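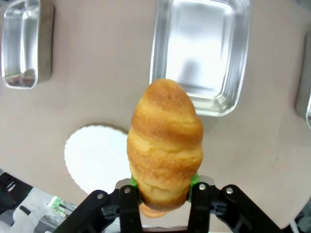 How many demonstrations should I record before training a new task? Record 200 for a task with one object and a fixed tray layout. Add more if the object or the trays will change position during normal use.

Jorum Guide > Setup > Teaching > Playback > Service

Last updated January 2, 2023
By Jocelyn Pelletier

4.3 Recording a pick-and-place demonstration

Complete section 4.2 (pairing the hand controller) first. The arm must be at its home position.

1. Select Teach > New Task and enter a task name.
2. Hold the enable switch on the hand controller halfway in. Pressing it fully stops the arm.
3. Press Record. Wait for the tone.
4. Move the gripper over the object and line up both fingers with its sides.
5. Close the gripper slowly. For bread and pastry, stop when the contact pads touch the surface and the object no longer slips.
6. Lift straight up, move to the target, and lower until the object is supported.
7. Open the gripper fully before you back away.
8. Press Record again to end the demonstration, then choose Keep or Discard.

CAUTION: Keep hands out of the work area while the enable switch is held.

Note: Discard any demonstration in which the object was dropped. Pauses longer than 11 seconds are trimmed on saving.

Note: A task file holds up to 1000 demonstrations. If error 119 appears, the wrist camera stream was lost and the current demonstration has not been saved. Reseat the camera cable and repeat from step 3.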